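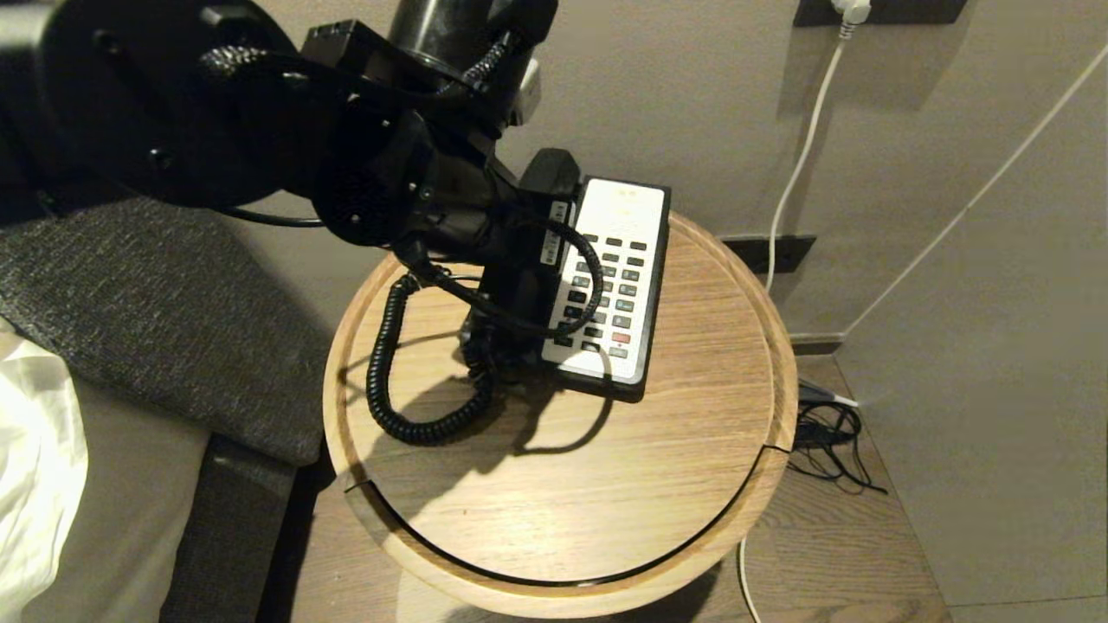
rustbucket30
Every October somebody at work asks me if machines can do chores yet, and every October I say ask again next year. Picking things up I'll grant you. A handset on a curly cord is a nasty object, it drags and it twists, and that gripper has hold of one right beside the bed. My nephew can't manage that without taking the lamp along.

dock_eight
So it can lift a phone. Wake me when it folds a fitted sheet. The Wegener at our shop cost us 8 months and still sulks at a bent carton.
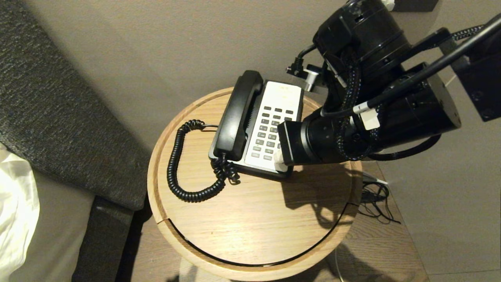
Gripper at the lower right of the keypad.

pinto243
Disagree, dock. Small keys are harder than cartons.

dock_eight
Harder, sure. Useful? I have a finger.

rustbucket30
You have ten and your bench still looks like that.

Related threads
Pukholm vacuum eats rug fringe (168 replies)
Flivmont lift table, worth it?
Tesside bin sorter manual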